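Organiser ses papiers et ses listes à la maison : mes petites astuces
Rubrique : Bureau et rangement
Publié le 20/08/2023

Quand je suis arrivé en France, j'avais une valise et une chemise en carton avec mes documents. Après quelques années, la chemise est devenue une armoire. Je ne sais pas si c'est partout pareil, mais ici le papier arrive très vite : la banque, l'assurance, l'école, la copropriété, le médecin. Je partage dans cette page les méthodes que j'utilise chez moi. Elles sont simples et elles ne coûtent presque rien.

Le courrier du jour

J'ouvre le courrier debout, à côté de la poubelle à papier. Si je m'assois, je pose l'enveloppe sur la table et elle y reste une semaine. La publicité part tout de suite, les enveloppes vides aussi. Ce qui demande une réponse va dans une corbeille à l'entrée, et ce qui est seulement à garder va dans une boîte à chaussures, sans classement.

Une fois par mois, je vide la boîte à chaussures. C'est un travail de trente minutes, avec la radio. J'ai essayé de classer chaque soir et je n'ai jamais tenu plus de dix jours.

Les classeurs

J'utilise des classeurs à levier de la marque Idenach, dos large, achetés en lot. Les moins chers du supermarché ferment mal après un an : le mécanisme prend du jeu et les feuilles sortent toutes seules. Pour les intercalaires, je préfère le carton au plastique, on peut écrire dessus au crayon et changer d'avis.

Mes catégories sont : logement, santé, travail, impôts, véhicule, école, garanties. J'avais commencé avec quatorze catégories et je ne retrouvais plus rien, parce qu'un même papier pouvait aller dans trois endroits. Moins il y a de divisions, plus c'est facile.

Pour les garanties, agrafez le ticket de caisse sur la première page du mode d'emploi. Attention, les tickets imprimés sur papier thermique pâlissent avec la chaleur et la lumière. Je fais une photocopie le jour de l'achat et je range les deux ensemble. Évitez de coller du ruban adhésif sur l'encre, elle peut disparaître dessous.

Les papiers qui ont pris l'humidité

Si vos documents ont dormi dans une cave, ils sentent mauvais et ils ondulent. Étalez-les d'abord à l'air, dans une pièce sèche, deux ou trois jours. Ensuite, placez-les entre des feuilles de papier buvard et sous des livres lourds. Changez le buvard quand il devient mou. Pour l'odeur, enfermez les feuilles bien sèches dans une caisse avec une coupelle de bicarbonate, sans que le bicarbonate touche le papier. Il faut compter une semaine, quelquefois deux.

Ne mettez pas les feuilles sur le radiateur. Je l'ai fait avec un ancien contrat de location et il est devenu comme une chips.

Les étiquettes

Pour les boîtes, j'écris en gros, au feutre noir, sur le petit côté. Le grand côté est toujours caché quand la boîte est dans l'étagère. Si vous voulez réutiliser la boîte, posez d'abord une bande de ruban de masquage et écrivez sur la bande. Elle s'enlève bien pendant quelques mois, après elle commence à s'accrocher.

Une étiquette qui ne veut pas partir se ramollit au sèche-cheveux, réglage moyen, puis on tire lentement en gardant l'étiquette presque à plat. Pour le reste de colle, un peu d'huile de cuisine sur un chiffon, on attend dix minutes, on frotte et on lave au savon. Cela marche sur le verre et le métal. Sur le bois brut et le carton, l'huile fait une tache, alors il vaut mieux utiliser une gomme blanche.

Les stylos, les ciseaux et les petites choses

Un feutre qui n'écrit plus n'est pas toujours vide. Rangez-le une nuit la pointe en bas, bouchon fermé. Les stylos à bille, je les réveille en faisant des ronds sur une semelle de chaussure en caoutchouc. Les ciseaux qui collent à cause du ruban adhésif se nettoient avec un coton et de l'alcool ménager, les lames bien ouvertes et le coton tenu du côté du dos de la lame.

J'ai mis les trombones dans une ancienne boîte de pastilles et les élastiques autour d'un rouleau en carton. Les élastiques en vrac sèchent et se cassent, je ne sais pas pourquoi ils durent plus longtemps sur le rouleau, mais je le constate.

Le tableau de liège et les petits mots 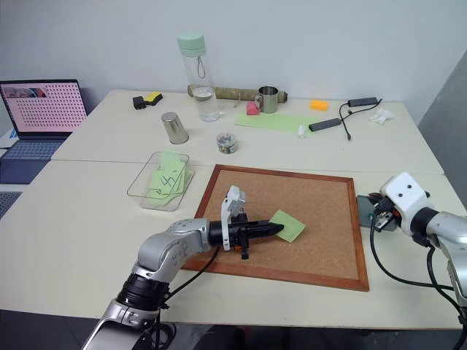 Pourquoi les notes repositionnables tombent-elles du liège ?
Le liège est plein de petits grains et de creux, donc la bande de colle ne touche la surface que par endroits, et la poussière de liège se dépose vite sur elle. Mettez une punaise en haut de la note, ou réservez ces papiers aux surfaces lisses comme la porte du réfrigérateur.

Il y a aussi la manière de détacher la note du bloc. Si on la tire par le bas vers le haut, le papier se courbe et il continue à se courber ensuite. Tirez-la par le côté, elle reste plate. Je l'ai appris tard et c'est un vrai changement.

Pour nettoyer le liège, passez l'aspirateur avec la brosse douce, puis une éponge très bien essorée avec une goutte de savon. Laissez sécher à plat avant de le remettre au mur. Les trous de punaises se referment un peu avec l'humidité de l'éponge, pas complètement. Les gros trous, je les bouche avec de la poudre de bouchon râpé et de la colle à bois, bien mélangées, et je ponce doucement le lendemain.

Un tableau de 60 cm de large suffit pour une famille, à mon avis. Sur un plus grand, on laisse des papiers périmés. Chez nous, le menu du restaurant Satov est resté affiché deux ans après que le restaurant avait fermé.

Si vous fixez le tableau sur une cloison en plâtre, employez des chevilles adaptées. Les languettes adhésives tiennent bien sur un mur peint et lisse, mais chaque fois qu'on enfonce une punaise, on pousse le cadre, et les languettes fatiguent. J'ai aussi collé de petits patins en feutre derrière, aux quatre coins, pour ne pas marquer la peinture.

La liste de courses

Nous avons une seule liste, et celui qui termine un produit l'écrit tout de suite. Le crayon est attaché avec une ficelle, sinon il part dans une chambre. J'écris dans l'ordre des rayons du magasin : d'abord les légumes, à la fin les surgelés. Au dos, je note les prix des choses que j'achète rarement, par exemple les ampoules ou les sacs d'aspirateur avec leur référence exacte.

Ce qu'on peut jeter

Chaque année, au mois de mai, après la déclaration d'impôts, je fais un tri. Les durées de conservation changent selon le document, alors je vérifie sur le site de l'administration avant de détruire quelque chose. Les bulletins de paie, je les garde tous, jusqu'à la retraite. Les vieux modes d'emploi des appareils que je n'ai plus partent en premier, et il y en a toujours plus qu'on croit.

Les feuilles avec un numéro de compte ou une adresse, je les déchire en bandes et je les fais tremper dans un seau d'eau une nuit. Le lendemain, c'est une pâte et on ne lit plus rien. On presse bien et on met à la poubelle ordinaire. Pensez à enlever les agrafes avant, elles rouillent et elles piquent les doigts.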